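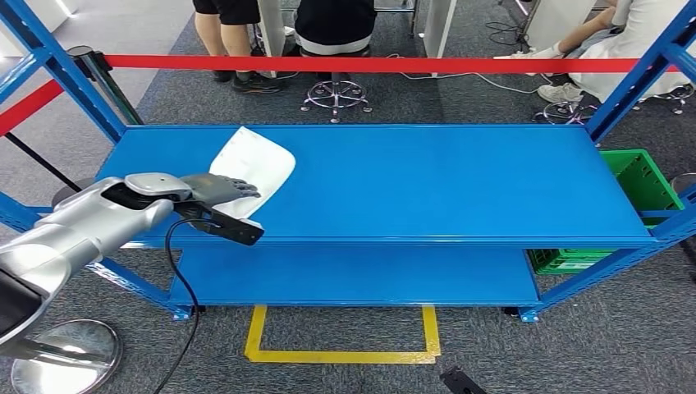

Blue metal shelving, top shelf, with cloth. Storage and Shelving, Items 1 to 5.

Workplace Housekeeping and Storage Inspection
Site: Lerkau Distribution Centre, ground floor
Date of inspection: 12th April
Inspected by: Žydrūnas Avotiņš
Accompanied by: Gonzalo Aranda, Stores Supervisor
Previous inspection: March

Ratings used in this checklist
S – Satisfactory
A – Attention required, to be completed before the next scheduled inspection
U – Urgent, to be completed before the area is next used
N/A – Not applicable to this site

Storage and Shelving

1. Shelving is stable and fixed where required. Rating: S
Comment: All bays in the main aisle are fixed to the wall or to the adjoining bay. Bay 13 was re-anchored following the March inspection and the item is now closed.

2. Load limits are displayed and observed. Rating: A
Comment: Load notices are missing from the bays beside the Rokow returns cage. The limit for these bays is 300 kg per level. Replacement notices are to be fitted at eye height and must not be handwritten.

3. Shelf surfaces are clean and free of residue. Rating: S
Comment: The cleaning roster was up to date and initialled for each shift. Cloths should be returned to the cleaning station when a task is finished. Staff are reminded that solvent-based products are not to be used on painted metal.

4. Heavy items are stored between knee and shoulder height. Rating: A
Comment: Cartons of Wevoro floor sealant were stored on the highest level of two bays. Mr Aranda undertook to have them moved to the lower levels. The pick list should be amended at the same time, or the cartons will be put back where they were.

5. Steps and platform ladders are in good condition and tagged. Rating: S
Comment: Ladder register sighted. The unit numbered 619 has been withdrawn and disposed of. Its entry should be ruled off in the register.

Floors and Walkways

6. Walkways are clearly marked and kept free of obstructions. Rating: A
Comment: Line marking has worn away at the turn into the packing area. Pallets had been placed across part of the walkway and were removed during the inspection. The supervisor is to confirm whether the pallet bay on the eastern wall is still large enough for the afternoon intake.

7. Floor surfaces are even, dry and in good repair. Rating: S
Comment: The expansion joint near Door 2 has been filled as requested. Drainage at the wash-down area is adequate. Floor mats at the staff entrance lie flat and have intact edges.

8. Packaging waste is controlled. Rating: A

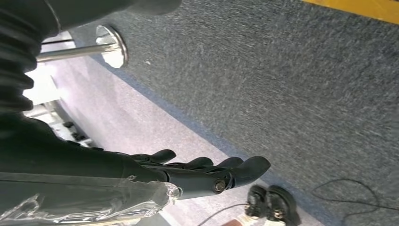

The centre's waste procedure requires packing stations to be cleared at the end of each shift, and bins to be emptied before they are full to the rim. Two bins at the outbound benches were overfull, and strapping offcuts had collected behind the scales. Clear plastic film needs particular care, as a loose, torn-looking edge such as the one shown can come away in small pieces that are difficult to see on a floor. Film is to be cut cleanly with a safety knife and the offcuts placed in the soft plastics bin. Skjelbred collects soft plastics separately and will not accept film mixed with cardboard or strapping.

Emergency Equipment and Exits

9. Exits are unlocked, lit and clear on both sides. Rating: U
Comment: The external side of Door 4 was blocked by a parked trailer. The trailer was moved at the inspector's request. A no-parking sign is to be installed – a painted hatch alone is not sufficient.

10. Extinguishers are accessible and in date. Rating: S
Comment: All tags current.

11. First aid kits are stocked and the contents list is current. Rating: A
Comment: The kit in the dispatch office is short of saline and medium dressings. Last restock was not recorded.

12. Eyewash station is tested weekly. Rating: S
Comment: Test log complete. Dust cover to be replaced when next ordering.

13. Spill kits are complete and located near liquid storage. Rating: S
Comment: The kit has been moved closer to the sealant stock. The site plan should be updated to show its new position.

Summary of Actions

Item 9 is to be signed off by the site manager before Door 4 is returned to the evacuation plan. Items 2, 4, 6, 8 and 11 are to be completed within 30 days, with evidence of completion attached to this form. Any request for an extension must be made in writing and state the interim control in place.

A copy of this checklist is to be displayed on the staff noticeboard and retained in the site safety file.

Signed: Ž. Avotiņš
Received: G. Aranda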